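Lunch boxes, part 2

Quick gallery from the container sort-out at the Plevdale place. Didnt get to everything, the tall jars will have to wait till December. Most of these are from the Lambrechts cupboard, the rest came down from the attic in a Prakari shopping bag.

Started at 8 in the morning, table cleared, coffee on. Rule for the day – if it has no lid it goes. If it's a lid with no box, same thing. Harsh but the cupboard door hasn't shut properly in ages. 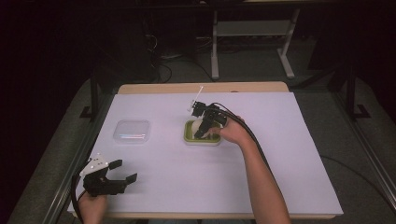
Small ones are the keepers anyway. Right size for one bun or a leftover potato, they stack, they fit the door of the fridge. The green-rimmed kind especially, would buy more if Nungate still had them. Clear plastic is fine too but scratches, and every clear lid looks like every other clear lid untill you try it.

Big square tubs went to the church sale. Kept two for flour.

Still to do: wash the lot, labels off, find a home for the odd lids I couldn't quite throw out. Shelf is 195 mm high so nothing taller goes back in there – measured it this time.

More pics when the jars are done. Might be a while.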